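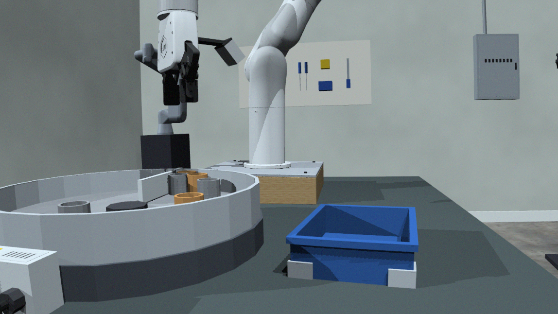

Figure 1. The simulated work cell with the round tray and the blue bin.

Our project asks if a policy trained only in simulation can learn to sort cylindrical parts. We built the cell in Romik, the simulator of our department, and we recorded 144 demonstrations by remote control.
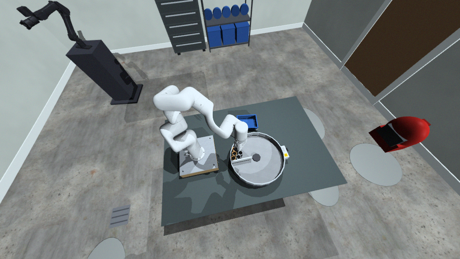

2 min read

Each trial is limited to 400 steps. The start positions of the parts are changed a little every time. We compared one fixed camera with the fixed camera plus a wrist view.
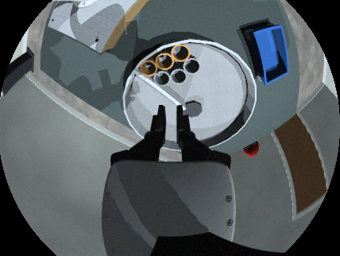

Dorside, April

The first tests used the wrist view. From there the divider and the open tops of the cylinders are easy to see, but shadows between the parts confused our detector many times.
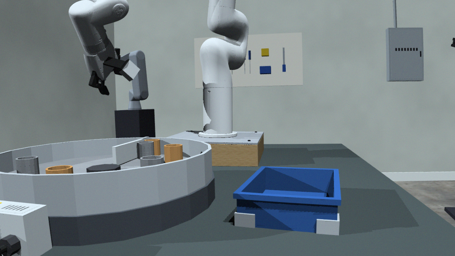 Dorside, 2023-12-02

We repeated the test with 1000 trials for each setup. Two cameras gave better results, mostly for parts near the rim. The orange parts were still easier than the gray ones, and we could not explain this fully.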